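Grokance HG-2 Hand-Held Gripper Kit: Evaluation Notes and Data Card
Last revised Oct 13, 2019 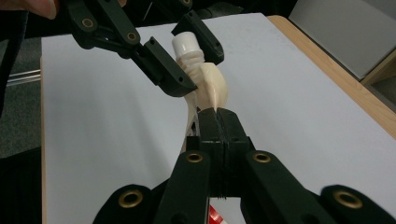 These notes cover the two-unit version of the Grokance HG-2 kit and the demonstration set we recorded with it, released under the name Hastholm. The kit was bought at list price from the Ponce web store. The review and the data are kept together because several limits of the data follow directly from limits of the hardware.

Summary

The HG-2 is a pair of hand-operated parallel-linkage grippers with camera mounts, sold for recording manipulation demonstrations without a robot arm. It does that job adequately. Linkage play is low when new and grows with use. The software is thin but readable. We would buy the two-unit kit again and skip the carrying case.

What is in the kit

- two grippers, assembled, matte black, with brass grommets at the linkage holes
- two camera brackets (cameras not supplied)
- one set of spare finger blocks
- one bag of screws, one hex driver
- a calibration board, printed on one side
- a download code for the recording tool

The paper manual covers the single-unit kit only. The two-unit procedure is in the download, in a folder called extras.

Assembly and calibration

Budget an afternoon. The brackets go on first, then the cameras, then the calibration board routine for each unit separately. Do not calibrate both units in one pass. The tool accepts it and writes a file, but the left and right offsets are swapped in version 11 of the tool and have to be fixed by hand.

Finger blocks should be seated fully before the screws are tightened. A block that sits proud by even a small amount shifts the contact point and shows up later as a constant error in grip width.

Objects

Most of the objects are printed parts, made on an Ender in light filament. Shapes were picked to be awkward for two flat fingers: horns, hooks, ribbed necks, tapered stems. A curved part of this type can be clamped at the neck by one gripper and supported under the point by the other, and a large share of the two-handed episodes use some form of that hold. Model files are in objects/, one per part, with print settings in the file header.

Contents of the data set

Episodes: 823
Two-handed episodes: 304
Distinct objects: 31
Image streams: one per gripper
Other signals: grip width, gripper pose, timestamp

Each episode is one folder holding the video files, a pose table and a short text label. Labels were typed by the operator right after recording and were checked once for spelling. They were not checked for consistent wording, so "pass," "hand over" and "transfer" all occur for the same action.

Known problems

Occlusion. In two-handed work the near gripper often blocks the lower part of the object. Pose estimates for the object itself are not provided for this reason.

Grip width drift. The width reading drifts during long sessions. Sessions recorded after March include a zero reading at the start and end of each session. Earlier ones have only the first.

Operator hands. Fingers enter the view in many episodes, mostly near the upper linkage. They have not been masked. Users who need masked video will have to produce it.

Light surfaces. Pale parts over a white table give weak edges. Segmentation tools that depend on contrast do poorly here, and we suggest testing on a few episodes before running the full set.

Wear

The finger blocks are the part to watch. Ours began to show rough edges where the block meets the linkage well before the grip surface wore down. Replacement blocks are sold in pairs and fit without adjustment. The grommets have held up with no change we could measure. The camera brackets loosen - check them at the start of every session.

Intended use

Training and testing of grasp and two-handed transfer policies, and comparison with other hand-held capture tools. The set is too narrow for general household tasks. It contains no liquids, no cloth and no objects heavier than the printed parts.

Directory layout

episodes/ recorded data, one folder per episode
objects/ model files and print settings
calib/ calibration files, left and right, by session
tools/ loader script and the offset fix for version 11
splits/ train and test lists

The test list holds out whole objects. A random split by episode gives higher scores and should not be compared with results on ours.

Reporting errors

Open an issue with the episode folder name and the tool version. For hardware faults, contact Grokance directly and include the lot code from the inside of the handle.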